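Talks and Presentations | Maintenance and Service

Care of the Picking Cell at Urcombe: Speaker Notes
Presented by Wiebke Teuber, Wetesus Technical Services
9 January 2023

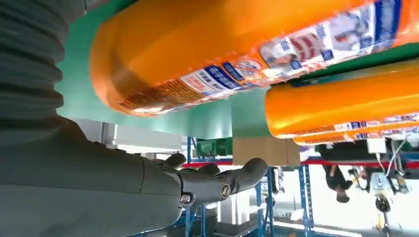
The hand is the part of the cell that receives the most attention from the service group, and the first portion of this talk concerns its inspection. At Urcombe the inspection is carried out at the start of the first shift, before any product is released to the arm. The technician begins with the fasteners. One round metal fastener sits near the base of the fingers and another on the middle finger segment, and both are to be checked with the hand driver from the cell kit. Power tools are not permitted on the hand. The gray corrugated sleeve farther back on the arm is then examined fold by fold, with a lamp, for splits and trapped dirt. A sleeve that has split is replaced the same day. Tape is not an accepted repair.

(Pause. Ask how many in the room have sleeves on their own arms.)

Second topic: the test product. The glossy orange packages used at this cell have rounded ends and a printed label band along the side, and they are a fair test of a hand that is losing grip. Our procedure calls for 25 picks at reduced speed after any work on the fingers. A slip on any pick ends the test, and the finger concerned is taken back to the bench. Mircea Nedelcu wrote the original procedure and set the count. It has been changed once, in October, when the wiping of the fingertips was moved ahead of the test.

Wipe with a lint-free cloth, lightly dampened. Solvents stay out of the cell.

Third topic: home position and calibration. The arm is sent home after every restart and the position is compared with the reference marks. If the marks do not agree, the technician stops and calls the service desk. Operators are asked not to correct the offset themselves — two corrections made in good faith by two shifts are very hard to untangle. Full calibration is performed every 200 operating hours and takes one technician most of a morning. The result is entered in the cell log with the technician's initials.

(Slide change. Allow time for the log sheet to be read.)

Fourth topic: cables. Each cable is followed by hand from the cabinet to the connector with the power locked out. Look for rubbing, tight bends and clips that have let go. At the Iordache site a loose clip caused four stops in one shift before it was found, and every one of them had been logged as a hand fault.

Spare parts held at the cell: one sleeve, one set of fingertips, one finger cable, fasteners in a marked bag. The full list has 13 lines and is kept inside the cabinet door. Items used are reordered by the person who used them.

Closing remarks: thank the Urcombe shift leads for access to the log. Questions on grip settings may be sent to Mr. Nedelcu. Copies of the inspection sheet are on the table by the door.

Related items
Lockout Steps for Small Robot Cells
Irum Controller: Backup and Restore
Reading a Cell Log: Notes for Shift Leads
Iordache Site: Cable Routing Review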